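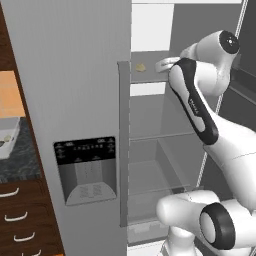 Top shelf, by the door.

So Dendbridge wants 200 a year for an app that says when your food goes bad. Color me unconvinced.

Skesix promised the same thing last December. It told me to toss mustard.

They say 1000 homes tested it. Which homes? Tested how? The site doesn't say.

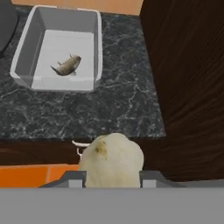
Tray on the dark counter.

My grandmother sniffed the milk. Cost her nothing.

Also the "free" plan stops at 20 items. I have more jars than that. Pass.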